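2022年7月

接着上回的记。变速箱已经下来了，放在二号架上，油还在滴，底下垫了盘。发动机本体还在翻转架上，缸盖在Gianni Galli那边，说是气门座要重铰，还没回来。先不等他，下半截能干的先干。

今天主要三件事：离合器、机脚、前减震。实际只干完一件半。

**离合器**

旧压盘拆下来，膜片指尖磨得一高一低，最低那根跟最高那根差得肉眼都看得出。从动盘铆钉快露头了，难怪上坡打滑。飞轮面有蓝斑，还有几道细裂，像头发丝那种，指甲刮过去能感觉到。Brodie说磨一刀还能用，我不同意，裂纹不知道多深，这车以后要拉高转的，不冒这个险。飞轮换新。

新飞轮是Rinudard的轻量件，二月就定了，一直压在柜子里没拆。拆箱看，防锈油涂得很厚，用清洗剂擦了两遍才干净。齿圈是热套的，检查过，没松。装到曲轴法兰上之前先把法兰面用油石轻轻走了一遍，有个小毛刺在定位销旁边，不处理的话飞轮肯定坐不平。

打表。第一次端面跳动偏大，心里一凉。拆下来看，定位销孔里塞了一小片旧密封胶。抠掉再装，好了，在范围内。教训：装之前孔都要通一遍，别偷懒。

飞轮螺栓用新的，旧的扔掉，不要再留在盒子里！上次就有人拿错。螺纹上点中强度胶，对角分三次上紧，最后一遍画线。线是白漆笔，以后谁来看都能看到。

对中用的是自制的那根假轴，尼龙那根已经磨小了，晃。谁有空车根新的，尺寸写在墙上的板子里，右下角。 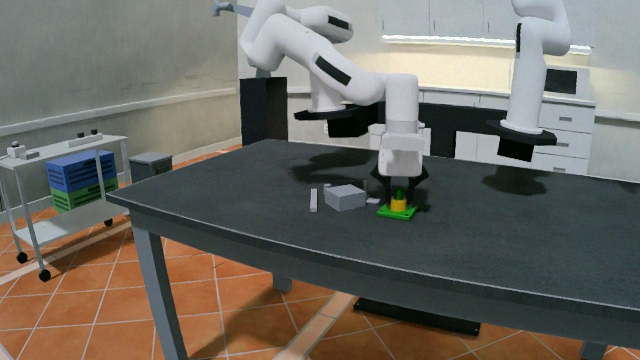 双臂，左边那台在干活。

压盘还没最后上紧，只带了几扣。原因是分离轴承型号不对。盒子上写的跟订单一致，里面装的不一致，内径小一号，套不进导套。打电话给Nemum，那边说重新发，问什么时候到，说“尽快”。那就是不知道。已经让他们把错的那个也登记上，退的时候别扯皮。

分离拨叉顺手看了，球头支点磨出一个平面，换。拨叉本身没弯，窗口处的防尘套裂了，补单子。

**机脚**

左前机脚橡胶开裂，一直裂到铁芯。右边看着还行，但既然都拆到这儿了，一起换。后面那个下拉杆的胶套是Osaze去年换的聚氨酯，还很紧，不动。他当时涂的脂太多，挤出来粘了一圈灰，擦掉了。

问题在左边支架。支架跟副车架贴合的那个面不平，拿直尺一靠，中间漏光。应该是以前有人托油底壳托歪过，或者事故修过，不好说。Sreekumar的意见是上铣床轻轻带一刀，去掉的不多，再加个薄垫片补高度。我觉得可以，但要先量发动机倾角，不然传动轴内球笼的角度就跑了。倾角没量，因为角度尺的电池没了。买电池。

支架先拆下来标了“左前-待铣”，放在铣床旁边的蓝盒里。别拿去喷漆，有人手快，先说清楚。

顺带发现搭铁线的线鼻子发绿，一掰断了两股。这车以前启动时有时候没劲，估计就是它。重新压一根，线径往上加一档，两头热缩管带胶。搭铁点打磨到亮，装完再抹凡士林。

**前减震**

绞牙是Benedetta De Luca介绍的，她那台车换下来升级，这套几乎没跑。Taipe的，阻尼一个旋钮，在底下。价钱我觉得值，本来计划后面先凑合着用原厂前柱，现在前后都是绞牙了，至少调起来是一个思路。

弹簧上印的400，单位是磅每英寸。后面那套的数我记不清，回头翻单子。前硬后软还是反过来，先按现有的装上跑，跑完再说，不纸上谈兵。 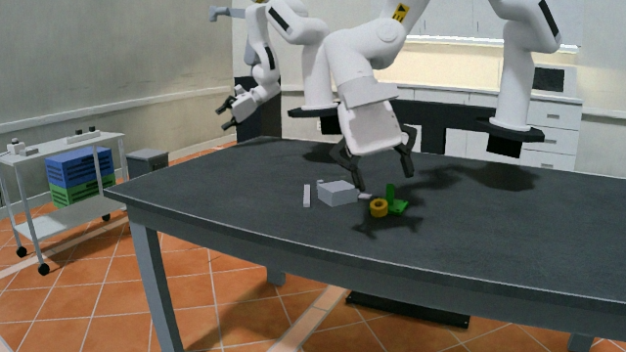

左边下叉臂球头螺栓锈死。渗透油泡了一中午，没动静。加热，再敲，出来了，但是防尘套烤坏了，球头等于报废。反正也要换。右边那颗很给面子，一扳就松。

上座轴承：左边顺，右边有沙沙声，拆开一看滚珠那里进过水，油脂成了咖啡色。两边都换，件号抄在下面。上座的三颗螺母也用新的，带自锁。

装上去以后发现一个事，刹车油管支架的位置跟原厂柱子不一样，高了一截，打满方向的时候油管绷得很紧。绝对不能这样上路。两个办法：一是做个转接片把固定点放低，二是换长一点的钢喉。我倾向第二个，反正卡钳也要换四活塞的，接头本来就不一样。Brodie已经在问价。在油管没搞定之前，车不要落地打方向，方向盘上贴了胶带。

四活塞卡钳顺便比了一下轮圈内侧间隙。前面原来那套圈肯定不行，蹭。Flasska那套能过，但辐条背面跟卡钳外沿只剩很窄一条，塞尺没量，用橡皮泥压的，压出来薄得能透光。加个小垫圈会安全点，轮毂螺栓长度要重新算，别又跟上次一样只咬几扣牙。

**量的东西**

- 主轴承盖螺栓：清洗完，丝扣好，没拉长
- 曲轴轴向间隙：合格，止推片不换
- 机油泵：齿轮端面有划痕，轻，换整个泵，不赌
- 节温器：烧水试了，开得晚，换
- 水泵：叶轮没问题，轴有一点旷，换
- 旧飞轮齿圈：崩了一小块，跟起动机齿轮对得上，起动机也要拆出来看

中缸油道又冲了一遍。第一遍冲出来还有黑的，第二遍干净了。堵头全部换新，敲进去之前涂胶，敲的时候要垂直，上次那个歪的重打了两回，烦死人。

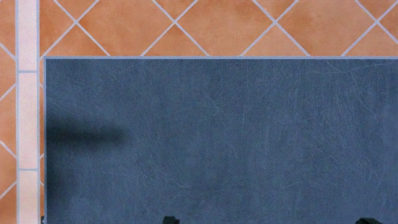 活塞环开口对着缸壁量了，四个缸里三缸稍大，还在允许值里，先记着。环是按缸分好的，袋子上有号，不要混。连杆瓦用塑料间隙规压，结果都差不多，二缸偏紧一点点，拆开看瓦背有个小脏点，擦掉再压就跟别的一样了。还是那句话，脏东西比尺寸更容易害人。

连杆螺栓按拉伸量上，不按扭矩。千分尺用完归零放回木盒，今天又发现摊在台子上，上面还有油手印，不知道是谁的，反正不是我的。

**工时和钱**

起动机外壳清洗剂用掉一整罐，再买。离合器这块的件，加上球头和上座轴承，单子合计321，没含Nemum要补的那个轴承，那个不该收钱。钢喉报价还没来。缸盖那边Gianni没报最后价，口头说看座圈要不要换，换的话另算。我让他先拍板再动手，别做完了才告诉我。

**没做完的，谁看到谁接**

- 分离轴承到货后：先套导套试，再装变速箱，别拆了包装就往上怼
- 压盘螺栓最后一遍没上！没上！假轴还插在里面
- 左前支架铣面，铣之前量倾角（电池！）
- 右前柱下面那颗大螺栓只是手带，没上扭力，等车落地承重再紧
- 刹车油管长度，从卡钳到内衬支架，方向打满两边各量一次
- 起动机拆检
- 搭铁线重压
- 机油泵、节温器、水泵下单，一起下，省一次运费

Sreekumar说变速箱输入轴油封也该趁现在换，我同意，忘记写进上面了。油封座那圈有个浅槽，油封压进去的时候往里多走一点，让唇口避开老槽。压的工具用那个旧轴承外圈，直径刚好。

翻转架的锁销有点松，缸体转到侧面会自己往下坠一格。转的时候一定要有人扶着。明天先把锁销修了再动发动机，别的都往后排。

扭力板手那把大的该送校了，标签上的日期已经过了。小的那把没事。

收工前把缸体罩上塑料袋，缸孔抹了油。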